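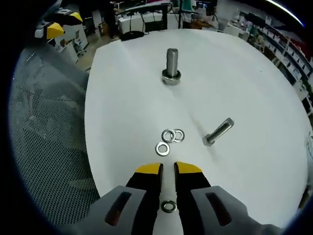
## Die Scheibe unter dem Kopf

Wer ein Möbel zerlegt, hat am Ende Kleinteile vor sich. Schrauben, Unterlegscheiben, Federringe, dazu meist ein Teil, das sich keiner Stelle mehr zuordnen lässt. Elli Lahtinen zerlegt seit 6 Jahren Tische, Regale und Stühle und setzt sie wieder zusammen. Ihre Werkstatt in Dostville nimmt Büromöbel an, die andere Betriebe ausmustern. Im Dezember kamen 70 Tische auf einmal, alle aus derselben Auflösung in Tomavitz.

»Die Platten sind selten das Problem«, sagt Lahtinen. »Es wackelt, weil beim letzten Umzug jemand die Scheiben weggelassen hat.«

Dabei ist die Aufgabe einer Unterlegscheibe schnell erklärt. Sie verteilt den Druck des Schraubenkopfs auf eine größere Fläche und schützt das Material darunter vor Kratzern. In Holz und Spanplatte verhindert sie, dass sich der Kopf hineinzieht. Bei Langlöchern, wie sie an Tischgestellen üblich sind, deckt sie die Öffnung ab, damit der Kopf überhaupt Halt findet.

Der Federring sieht auf den ersten Blick ähnlich aus, ist aber an einer Stelle geschlitzt und leicht verdreht. Er soll die Verbindung unter Spannung halten. Wie viel er gegen Vibration ausrichtet, ist unter Technikern umstritten. Lahtinen verwendet ihn trotzdem, wenn er vorher verbaut war. Die Reihenfolge ist bei ihr immer dieselbe: Kopf, Federring, flache Scheibe, Werkstück.

### Sortieren vor dem Schrauben

Bevor das Werkzeug in die Hand kommt, wird ausgelegt. Lahtinen nimmt dafür eine helle, glatte Fläche, auf der sich Metall gut abhebt. Schrauben mit Innensechskant stellt sie gern auf den Kopf, dann rollen sie nicht. Sechskantschrauben dürfen liegen. Die Scheiben kommen daneben, ohne dass sie gestapelt werden, denn zwei gleich große Ringe kleben mit etwas altem Fett leicht aneinander und landen dann doppelt unter einer Schraube.

Edelstahl und verzinkten Stahl hält sie getrennt. Im trockenen Büro macht die Mischung wenig aus, auf dem Balkon oder in der Waschküche kann das unedlere Metall schneller rosten. Ein Magnet hilft nur bedingt: Manche Edelstahlsorten zieht er schwach an, andere fast gar nicht.

Gekauft wird bei Gisler, einem Eisenwarenhändler im Ort, der noch einzeln verkauft. In seinem Verzeichnis stehen 2165 Positionen. Die meisten Kunden brauchen davon sehr wenige. Für Tischgestelle reichen in der Regel die Größen M6 und M8, und wer unsicher ist, bringt ein Muster mit.

### Von Hand ansetzen

Beim Zusammenbau dreht Lahtinen jede Schraube zuerst mit den Fingern ein. Greift das Gewinde nicht nach den ersten Umdrehungen, dreht sie zurück und setzt neu an. Erst wenn alle Schrauben eines Gestells sitzen, wird über Kreuz festgezogen. Einen Akkuschrauber benutzt sie dafür nicht.

Von den Tischen aus Tomavitz gehen die ersten inzwischen an eine Schule in Gradov. Bei zwei Gestellen fehlten sämtliche Scheiben. Die neuen liegen bei der Lieferung in einem kleinen Beutel bei, zusammen mit ein paar Stück Reserve.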